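Search this journal Go Advanced

March
Dulce Varela

4.1 Who reads the program note

The Erken Chamber Players have printed program notes since their first season, on the theory that audiences like to be told what they are about to enjoy. We put that theory to 1,705 ticket holders at the Stemum and Postma halls, with a one-page questionnaire slipped inside the note itself. The flaw in this method will be plain to the reader, as it was to the ushers who swept up afterward.

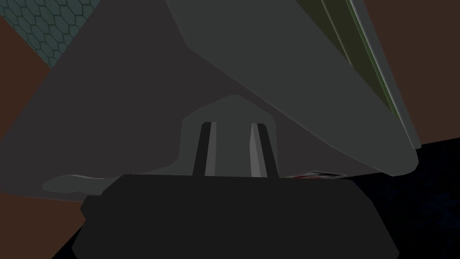
4.2 Returns and their condition

We received 112 usable forms. A further bundle had been used to record grocery lists or, in one case, a fairly severe review of the second violins. Respondents at Postma favoured notes of a single page. Those at Stemum favoured larger type and regarded the length as the composer's business.

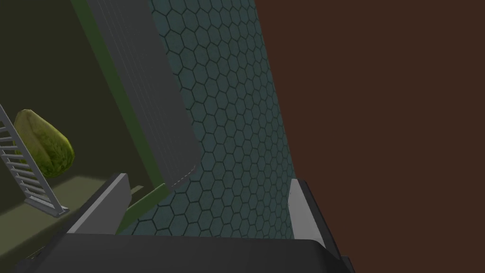 The strongest preference at either hall was for knowing when the interval would fall. Biographical detail came next, provided the composer had died badly. Key signatures and sonata form attracted almost no interest, although they occupied most of the space. The author of the notes, shown these results, asked whether the sample could be enlarged.

We also asked whether the note had changed how anyone listened. Most said it had, then named a piece that was not on the program. We have coded these answers as positive.

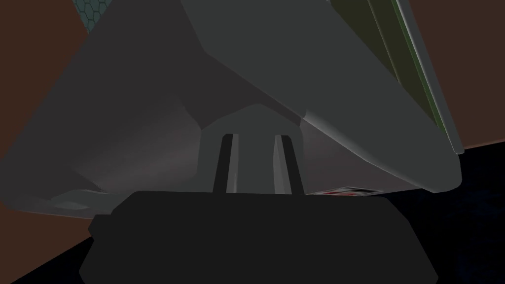 One Stemum subscriber objected that she had never read a note before the music in her life, that she kept them for the streetcar home, and that a study of listening which ignored the streetcar was not worth the postage. We concede the postage.

Her practice was shared by three others, all in the rear balcony, where the house lights make earlier reading a matter of faith. Flillon, the ensemble's printer, has since quoted on a heavier paper stock. The lighting was left for a later budget.
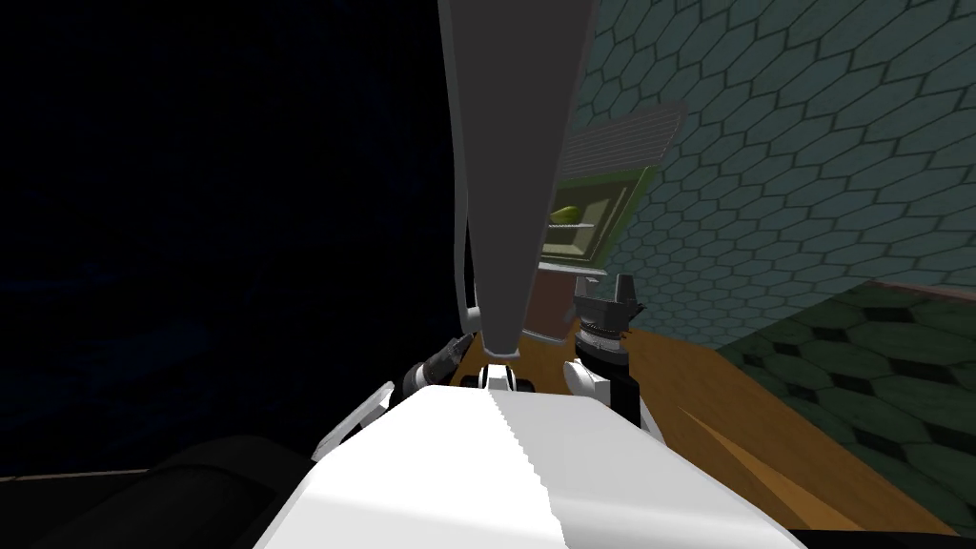
Figure 3. Simulated view with both robot arms reaching forward and a long gray column at centre.

Contact the editors | Copyright remains with the author | Back to top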